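Spring Notes from Prilik Lake Lodge: Changes to Walleye Trips and the Guide Schedule
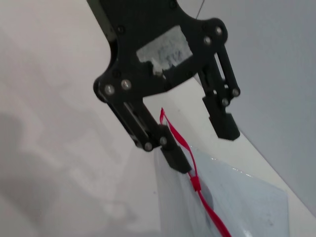 Rekha Mathew wrote to ask whether the morning walleye trips will still leave from the north landing, and whether the guides will keep the same limit of three guests to a boat. The answer to the second part is yes. The answer to the first is no, at least until the county finishes work on the access road.

For the opening weeks of the season all morning trips will leave from the Lilov ramp, on the east side of the lake. It is 11 miles from the lodge by the county road, so please plan on an earlier start. Breakfast will be set out at 4:30, and coffee will be on before that. Guests who would like to drive their own vehicle to the ramp may do so. Parking there is limited and trailers have first claim on the long spaces. Everyone else can ride over in the van with the guides.

Evening trips are not affected. They will go out from the lodge dock as they always have, and the boats will be back by dark.

Guides for the season

Senthil Salian returns as head guide. He has fished Prilik Lake for 17 seasons and runs most of the early trips himself. He will be taking the larger groups again this year, with one change: parties of more than six will be split by experience. In past years we split them by who wanted to ride with whom, and the result was sometimes a boat with three beginners and a boat with none. If you are bringing children or anyone who has not fished from a boat before, please say so when you book.

We have also added a second guide for the Dralberg River floats. These trips filled up in February last year and we turned people away for most of June. With two drift boats we can take four guests a day instead of two. The float covers the stretch from the old mill bridge down to the Petrenko take-out, and it is a full day. Lunch is on the gravel bar if the water is low enough and in the boat if it isn't.

Rates

The full-day lake trip is $385 per boat, the same as last year. This covers the guide, fuel, bait, tackle and a shore lunch. It does not cover your license, which you need to have in hand before you get in the boat. Guides can't sell licenses and they can't wait at the ramp while you look for one on your phone. Cell service at Lilov is poor. Print a copy or save it before you leave the lodge.

A deposit of half the trip price holds your date. If we cancel for weather you can move the deposit to another day or have it back. Wind is the usual reason. The lake is shallow on the west end and builds a short, steep chop when it blows from that side, and the guides make the call at the ramp. Rain alone does not cancel a trip, so bring a real rain jacket and something warm to go under it.

What to expect early on

The fish in the first weeks are shallow and not very fast. Most of the bites come on a jig and minnow in less than 12 feet of water, along the rocky points and near the creek mouths. A light spinning rod is fine. We carry loaner rods for anyone who needs one, and guests are welcome to bring their own. If you do bring your own, put on fresh line. Old line is behind a good share of the fish we see lost at the boat.

Later on the fish move out to the weed edges and then to the mid-lake humps, and we switch over to crawlers and slow trolling. Guests who want to cast for pike can do that on any trip, but it helps to tell your guide the night before so the heavier rods are in the boat.

We ask that the larger walleye go back. State rules set the limit, and the lodge asks for a little more care than the rules do with the big females. Your guide will have a measuring board and a rubber net on board. Fish kept for the table can be cleaned at the dock, and the freezer in the bait room is open to all guests. Please put your name and cabin on the bag.

Open dates

As of March 2025 we have room for morning lake trips in the second half of May and on most dates after the middle of June. The river floats have a few openings in July. Cabins 2 and 5 are booked through the end of June, and the others have gaps of two or three nights - call the office and we will see what fits.

The dock goes in once the ice is off the bay. We will post the date on the office door and on the phone recording.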